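Comunidad de regantes: ¿me pueden cobrar agua que no he usado?

Publicado en Agua y riego el 2020-12-16

regante_resignado

Buenas a todos. Tengo una parcela pequeña de almendros en la zona de Gandstead, con una toma de la acequia de toda la vida. En noviembre la comunidad cambió los contadores viejos por unos de telelectura de la marca Virneo, que según la circular iban a traernos «transparencia y ahorro». De momento me han traído un recibo de 870 euros.

El contador dice que he gastado 2167 metros cúbicos desde que lo pusieron. En ese tiempo no he abierto la compuerta ni una vez – los almendros en otoño beben poco y yo, viendo el precio, tampoco les insisto. El año pasado, con el contador antiguo, la misma temporada salió por 32 euros, casi todo cuota fija.
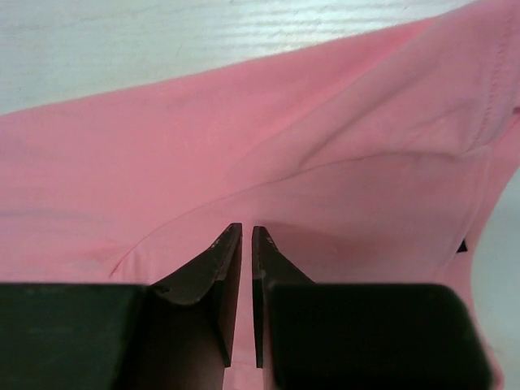
He llamado a la oficina y me dicen que el aparato «no se equivoca», que es una frase que solo he oído de aparatos y de cuñados. También me dicen que si no pago antes de que cierre el plazo me cortan el turno de primavera. ¿Puedo reclamar sin pagar? ¿Tengo que pagar primero y llorar después? ¿Alguien ha pasado por esto?

Gracias por adelantado.

clukora

Paga y calla, que luego te cortan y es peor. A mi suegro le pasó algo parecido con la luz.

acequia_madre

Siento discrepar de lo anterior, sobre todo en la parte de la luz.

Lo primero, míralo tú mismo. Con la toma cerrada, apunta la lectura por la noche y vuelve a mirarla por la mañana. Si ha subido, o pierde la compuerta o hay una fuga entre el contador y tu parcela, y entonces mucho me temo que el agua es tuya aunque no la hayas visto pasar. Si no se ha movido, haz una foto de las dos lecturas.

Lo segundo, pide por escrito el acta de instalación. Tiene que figurar la lectura inicial. En mi comunidad instalaron unos cuantos sin ponerlos a cero, y varios vecinos pagamos agua de las pruebas del taller. En mi caso eran 89 metros cúbicos, una miseria al lado de lo tuyo, pero me costó más papel que agua.
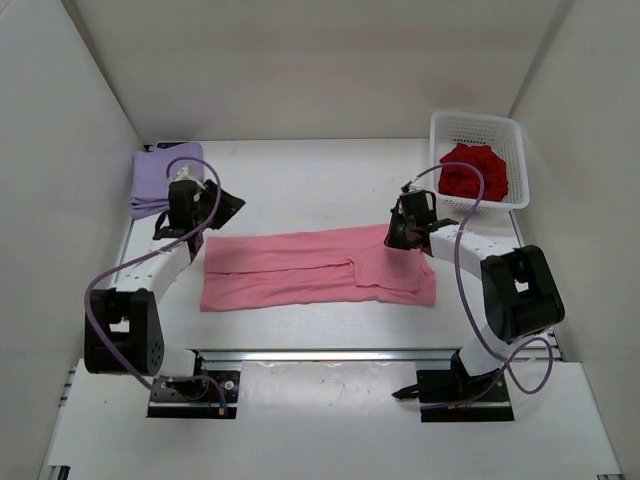
Lo tercero, la reclamación va a la junta de gobierno, con copia sellada para ti. El teléfono no sirve: lo que se dice por teléfono en una comunidad de regantes se evapora antes que el riego por inundación en agosto. Si no te contestan o te contestan que no, mira en las ordenanzas qué recurso cabe ante la confederación y en qué plazo.

Sobre lo de pagar: reclamar no siempre paraliza el cobro. Léete las ordenanzas, en las mías hay que pedir la suspensión expresamente y a veces te exigen un aval. Yo pagué, puse en el escrito que lo hacía sin estar conforme y me lo devolvieron. Tardaron, eso sí, más o menos lo que tarda un almendro en dar la primera cosecha.

kowalczyk_riegos

Me dedico a esto. Añado una cosa a lo de acequia_madre: comprueba que el número de serie del contador coincide con el del recibo. Cuando se cambian muchos de golpe es fácil que se crucen dos tomas en el listado, y puede que estés pagando el maíz de otro. Si es eso, se arregla en la oficina en una mañana. Que el otro se alegre ya es más difícil.

regante_resignado

Número de serie comprobado: no coincide, baila la última cifra. Mañana llevo el escrito con las fotos. Ya contaré.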